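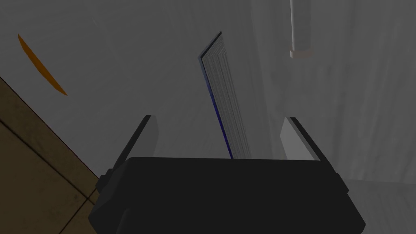
Companion Animal Care, Unit 5: Feeding the adult dog
Handout for the evening group at Noreck. Please read it before Tuesday.

Last time we spoke about puppies and how often they should eat. In this unit we look at the healthy adult dog that lives in a home. Dogs with kidney disease, diabetes or food allergy need a plan from the veterinarian, and they are not part of this unit.

1. Energy need

The energy a dog uses at complete rest is called the resting energy requirement, or RER. We calculate it from the body weight in kilograms:

RER = 70 x (body weight to the power 0.75)

The result is in kilocalories per day. On a simple calculator you can multiply the weight by itself three times (weight x weight x weight) and then press the square root key two times. After this you multiply by 70.

A dog at home does more than rest, so we multiply the RER by a factor. For a neutered adult we use 1.6 in this course. For an intact adult we use 1.8. These factors are only a starting point – two dogs of the same weight can need quite different amounts.
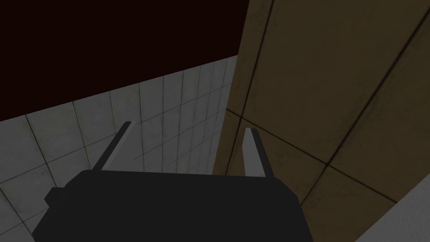 2. From kilocalories to grams

The bag usually tells the energy as kcal per kilogram or kcal per cup. Always use the number from the bag which the owner really buys, also when the brand is the same but the flavor is different.

Worked case: Orka is a neutered adult female and her daily need was calculated as 830 kcal. Her dry food has 3,600 kcal per kilogram. We divide 830 by 3,600 and get 0.23 kg, so she receives 230 grams per day, divided into two meals.

Treats must be counted inside the 830 kcal, and they should stay under ten percent of it. In her case this means no more than 83 kcal. If she gets treats, the meals become smaller.

Weigh the food on a kitchen scale. A cup is filled differently by each person in the family.

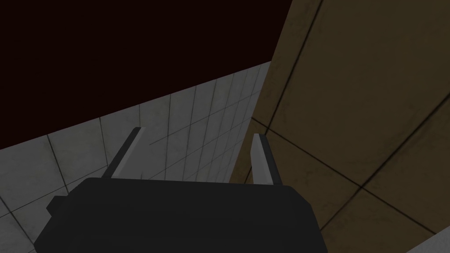
3. Checking the result

Put your hands flat on both sides of the chest. In a dog of good weight you feel the ribs easily under a thin cover of fat. From above there should be a waist behind the ribs, and from the side the belly goes up toward the back legs. With a thick coat you must trust your hands more than your eyes.

Weigh the dog every two weeks after a change of food – always on the same scale. If the weight goes up and this was not the goal, reduce the daily amount by ten percent and check again.

Homework

a) Calculate the RER for a dog of 11 kg.
b) The same dog is neutered. Calculate the daily need.
c) Find one dry food and one canned food at home or in a store, and write down the kcal from each label. Bring the notes to class.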